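Review: Remport door-task cabinet and mat set, after seven months on our bench
Posted 6 March 2026

I put off writing this one because I wanted to live with the thing first, and now I have, so settle in. We run a small cell with one arm and a five-finger hand, and a good part of my week goes into keeping it in shape for the door work: opening, closing, opening again, all day long. Last August our homemade practice door finally gave up (the screws had chewed right through the side panel) and I ordered the Remport cabinet with the matching rubber mat. It cost us 1,525 with shipping, which made me swallow hard, I'll admit.

It came in one box, well packed, with the door already hung. I had it on the table before lunch. The door is hinged on the right and the handle is a plain white plastic U standing upright near the free edge. I had worried that a plastic handle would feel cheap, and it does feel a little cheap, but it leaves room behind the bar for fingers that aren't as slim as yours or mine, and that matters a great deal more to me than looks.

Now, the mat. I almost didn't buy it! I thought, I have tape, I have clamps, why would I pay for a piece of rubber? Well, our old door used to creep across the table a hair at a time, and by the end of a shift the hand would be reaching for where the handle had been that morning. With the mat under it the cabinet stays where I set it through a normal day. I still check it every morning against two pencil marks, and maybe twice a month I nudge it back. Wipe the underside with a damp cloth now and then and let it dry before you put it down again, or you'll lose some of the grip to dust.

A word about setup, as the instruction sheet is thin. Place the cabinet first and teach the arm second. I did it the other way around the first time and spent a whole afternoon moving a cabinet by tiny amounts to please a robot. Leave more space on the handle side than you think you need, too. The forearm comes in from the side on our cell, and with the door partway open the hand needs somewhere to be that isn't inside the door. I bring it in slowly with the fingers straight and open, stop short, look at the gap from the front and then from above, and only after that do I save the point. Watch the cable along the forearm while you're at it. We had one rub against a bracket for weeks before I caught it, and replacing it was a miserable job.
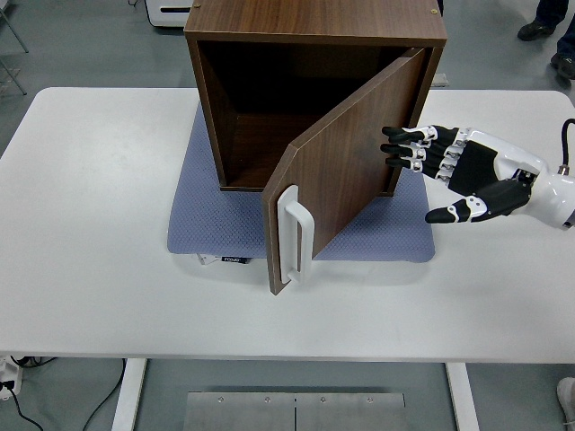
Checking the approach to the door, hand open and fingers straight.

Upkeep has been light. I snug the hinge screws every 700 cycles or so, sorry, let me say that properly: every 700 cycles, the counter reminds me. The door did start to sag a little in the winter and a quarter turn on the upper hinge put it right. I also bought the Filmont spare handle pack when I placed the order, and I've used one so far, after I saved a bad point and the hand leaned on the bar much harder than it should have. Swapping it took five minutes. The Baidoo handles are cheaper and people do seem to like them, but the holes didn't line up for me and I wasn't about to start drilling.

What I'd change: I'd like a stop on the door, something adjustable, so I could limit the swing without rigging up string. I'd like darker marks on the mat for lining things up. And the sheet really should give the hinge settings. I got mine by writing to Trendirier, where I bought it, and they answered the next day, very kindly.

Would I buy it again? Yes, mat included, and I'd order two spare handles this time. Four out of 5 from me.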